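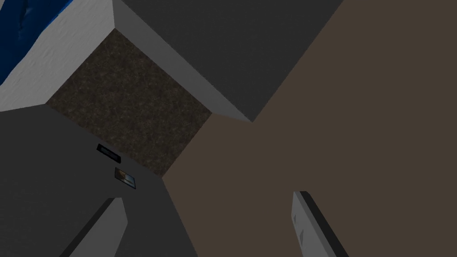

Magazin › Film und Fernsehen › Meinung

Der Schnittplan ist kein Verwaltungsakt

Ein Kommentar von Oleksandra Symonenko

Wer in den vergangenen Jahren einen Kurzfilm bei einer deutschen Förderung eingereicht hat, kennt das Formular: Drehtage, Gewerke, Eigenanteil, Auswertung. Für die Postproduktion ist in der Regel eine Summe vorgesehen, für den Bildschnitt darin eine einzige Zeile. In dieser Zeile steht eine Zahl von Wochen, die bei der Antragstellung geschätzt wurde, also zu einem Zeitpunkt, an dem noch kein Material existierte. Meine These lautet, dass diese Praxis bei Debütfilmen systematisch zu schlechteren Ergebnissen führt und dass die Korrektur wenig kosten würde.

Zunächst die Größenordnung. Bei »Hevbridge«, dem Abschlussfilm von Ronaldo Falcão, an dem ich als Editorin gearbeitet habe, lagen nach dem letzten Drehtag 1.121 Takes vor. Kalkuliert waren fünf Wochen Schnitt bei einer Ziellänge von 28 Minuten. Sichtung, Anlegen der Synchronität und Verschlagwortung nahmen davon knapp zwei in Anspruch. Der Rohschnitt entstand in der dritten und vierten Woche. Für alles, was danach kommt, blieben fünf Arbeitstage, und am Freitag der letzten Woche war Bildabnahme.

Das Problem liegt in der Reihenfolge der Erkenntnisse. Ein Rohschnitt zeigt, welche Szenen nicht funktionieren. Er zeigt selten, warum. Bei »Hevbridge« hielten wir lange den Dialog am Küchentisch für zu lang und kürzten ihn dreimal. Die Ursache lag zwei Szenen früher, wo eine Information fehlte, die im Drehbuch noch vorhanden war. Diesen Fehler haben wir vier Tage nach der Abnahme gefunden. Die Fassung, die auf Festivals lief, enthält ihn.

Nun wird eingewandt, Fristen seien Teil des Handwerks, und im Fernsehen schneide man in derselben Zeit das Dreifache. Das trifft zu. Eine Serienfolge verfügt aber über eine etablierte Tonalität, ein festes Ensemble und eine Redaktion, die vergleichbares Material kennt. Ein Debüt verfügt über nichts davon. Die Regie weiß noch nicht, wie ihr Film aussieht, und das ist in dieser Phase auch kein Mangel.

Der zweite Einwand ist gewichtiger: Mehr Schnittzeit bedeutet weniger Drehtage, sofern das Budget gleich bleibt. Auch das ist richtig, und ich halte den Tausch für vertretbar. »Rernbridge«, Falcãos zweiter Film, wurde mit einem Drehtag weniger realisiert. Die eingesparten Mittel gingen in eine Unterbrechung von drei Wochen nach dem Rohschnitt, gefolgt von einer zweiten Schnittphase mit zwölf Arbeitstagen. Die Zahl der Einstellungen im fertigen Film sank gegenüber dem Rohschnitt auf 176. Eine weitere hatten wir bis zuletzt in der Timeline, eine Totale vom Bahndamm, die technisch einwandfrei war und nichts erzählte. Mit 177 Einstellungen wäre der Film elf Sekunden länger gewesen und hätte den Schluss angekündigt.

Entscheidend war dabei die Pause. Editoren verlieren nach wenigen Wochen die Fähigkeit, Material als unbekannt wahrzunehmen. Testvorführungen kompensieren das teilweise, liefern jedoch vor allem Symptome. Wer drei Wochen an etwas anderem gearbeitet hat — in meinem Fall an einer Reihe von Industriefilmen —, sieht den eigenen Rhythmusfehler beim ersten Durchlauf.

Die Produktionsfirma Majumder kalkuliert inzwischen so, und zwar ohne Mehrkosten beim Personal, da die Unterbrechung unbezahlt bleibt und vertraglich als solche ausgewiesen wird. Das setzt voraus, dass der Editor in dieser Zeit anderweitig beschäftigt ist. Bei freien Kräften mit dünner Auftragslage ist das nicht selbstverständlich, und ich sehe hier den schwächsten Punkt des Modells. Ein Bereitstellungshonorar wäre angemessen. Förderfähig ist es nach den mir vorliegenden Bescheiden nicht.

Konkret schlage ich vor, die Zeile »Bildschnitt« in zwei Positionen zu teilen: Schnitt bis Rohfassung und Schnitt bis Abnahme. Zwischen beiden sollte ein Mindestabstand von 15 Kalendertagen förderunschädlich möglich sein, ohne dass der Abgabetermin neu beantragt werden muss. Für die zweite Position sollte die Wochenzahl erst nach Vorlage des Rohschnitts verbindlich werden. Der Aufwand für die Sachbearbeitung besteht in einer zusätzlichen Meldung.

Für das laufende Projekt »Anudness« haben wir den Antrag im März in dieser Form gestellt, mit einer formlosen Anlage. Die Rückfrage der Förderstelle bezog sich auf die Reisekosten.

2.062 Aufrufe · 17 Kommentare · 41-mal geteilt

Kontakt | Impressum | Datenschutz | © Alle Rechte vorbehalten | Nach oben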